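Notes from a damp hide

2026-02-25

I have spent most of February sitting in a wooden box at Rurkero, looking at mud. The mud is tidal, it smells of eggs, and it is one of the better places on this stretch of coast to watch small brown birds being difficult to identify.

My subject this winter is feet. I came to it by way of a dunlin that stood on one leg in front of the hide for the whole of my cheese sandwich and most of my apple. I assumed it had lost the other one. Then a dog barked somewhere behind the sea wall and the bird put down a second, perfectly good foot and ran off on both of them, looking annoyed. I had been feeling sorry for it for the best part of half an hour.

So why do they do it? The usual answer is heat. A bird's legs have no feathers to speak of below the knee (which isn't the knee, it's the ankle, and I have been corrected on this by a child), so tucking one up into the belly feathers halves the amount of bare skin out in the wind. The legs have a trick of their own as well. Warm blood going down passes very close to cold blood coming back up, and hands over much of its heat on the way, so the foot gets just enough to keep from freezing and the body keeps the rest. Ducks can stand on ice all morning like this. I can't stand on my own kitchen floor in socks.

That is the tidy version, and I was pleased with it for several days. Then I started keeping a tally, which is always a mistake.

The rules were simple. Every visit, I picked a patch of roosting birds at high tide and wrote down how many were on one leg and how many on two, along with the air temperature from the little thermometer screwed to the hide door. Birds sitting down were left out, as were birds behind other birds. After 22 visits I had 3266 birds in the notebook, 1212 of them on one leg, and a cold that has now moved into its second week.

You would expect more one-legged birds on the cold days. There were, a bit. Wind seemed to matter more than the thermometer did, and what seemed to matter most of all was whether anything had upset them in the last ten minutes. A settled flock tucks up its legs. A flock that has seen a peregrine stands there on both feet like people waiting for a late train. I'd gone out to measure the cold and may well have measured nerves.

I should say that none of this would survive five minutes with a proper scientist. The same birds were almost certainly counted over and over, the thermometer is in the sun by noon, and on two of the visits my glasses were steamed up. I also suspect myself of choosing patches with plenty of one-legged birds in them, on the grounds that they were more fun to count.

Then there is the business of which leg. Bangera, the bird forum where I go to be told I'm wrong, has a thread on this that runs to 40 pages. One camp says birds have a favourite leg, as we have a favourite hand. The other camp says they swap about and we only remember the ones that suit us. There is a third camp that wants the thread locked.

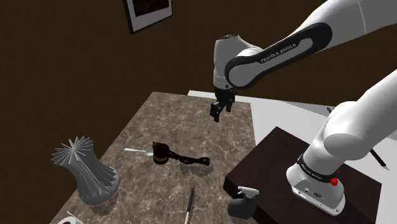 I tried to settle it with one oystercatcher, easy to pick out thanks to a nick in its bill. It stood on its left leg on four visits, on its right leg on three, and on the eighth it lay down. I posted this to Bangera and was asked, politely, whether I was sure it was the same oystercatcher. I was until then.

The part I still can't get over is the balance. If I stand on one leg to pull on a wellington, everything from my hip to my eyebrows gets involved. A wader does it asleep, in a crosswind, with its head turned round and its bill pushed into its back. From what I've read, flamingos are better still, as their joints settle under the body's own weight so that holding the pose takes next to no muscle. Whether a dunlin has anything as clever I haven't managed to find out. The library at Pluvovano has a book that might say, but it has been on loan since before Christmas.

Next month the flocks will thin out as they start heading north, and I'm going to try the reservoir at Hivov, where the gulls stand along the railings in a neat row and might be easier to keep track of. There's a café as well. The thermometer is coming with me, on a string this time, in the shade.

If anyone reading has the Pluvovano book, I'd be grateful if you'd hurry up.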